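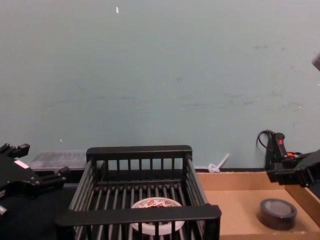 Filldale's container library has passed 985 loans, and the people running it from the back room of the Basmont Hall could hardly be happier.

The library started in January with a few shelves of donated tubs, boxes and lids. Residents borrow what they need for a party, a big cook-up or a shift at the sausage sizzle, bring it back within a fortnight and pay nothing if it comes home clean. It's a simple idea and it has taken off in a way the organisers are still getting their heads around!

“We thought we'd lend a few cake carriers to the netball mums,” said coordinator Maham Bangash. “Then somebody borrowed 40-odd dollars' worth of tubs for a christening, told her cousins, and the next week we had a queue out to the bike racks. I love it. I come in on my days off.”

Much of the work happens at the washing-up end. Everything that comes back gets a hot wash and a rinse, then goes into a rack to drain before it's matched with its other half and shelved. Lids are the tricky bit. They hold water in the rim, they roll, and they have a habit of coming back without the container they left with. Round ones are the worst for it, and old takeaway and ice cream lids with the printing half worn off are no easier to place.

Bangash's answer is to dry lids on their own, well spaced in a slatted rack so the air gets underneath, and to leave the boxes for a second load. Anything still damp in the groove gets a wipe with a tea towel. Once dry, lids are tried against the waiting tubs until one clicks – a job the after-school helpers fight over.

Strays go in a tray by the door, where anyone who has a lonely container at home can come and try their luck. So far the tray has made some terrific matches, including a big roasting dish that had been covered with foil since its owner moved to Minhas Street.

The library has around 300 households on its books, and the most popular item by a long way is the low rectangular storage box, which people use for slices, sandwiches, craft bits and, in one case, a school project on snails. That one got two washes.

A grant from the Travaria Community Fund will pay for more shelving and a second sink, with the plumbing due to begin on 7th April. Loans will carry on as usual while the work is done, although returns will be taken at the kitchen window on the car park side. Borrowers are asked to rinse off the worst of the food before they drop things back, and to keep lids and bases together if they possibly can.

There is still room on the shelves for good-quality donations. Sturdy plastic, glass and enamel are all welcome, and so are dish racks, as the library could easily fill a couple more on a busy afternoon. Cracked or warped pieces can't be taken. Odd lids can, and gladly.

A lid-matching morning is planned once the new shelves are up, with morning tea provided and a prize for the oldest container that still has its original top. Bangash already has her entry picked out: her nan's biscuit tub, pale green and still airtight.

“It has done more Christmases than I have,” she said. “I'm quietly confident.”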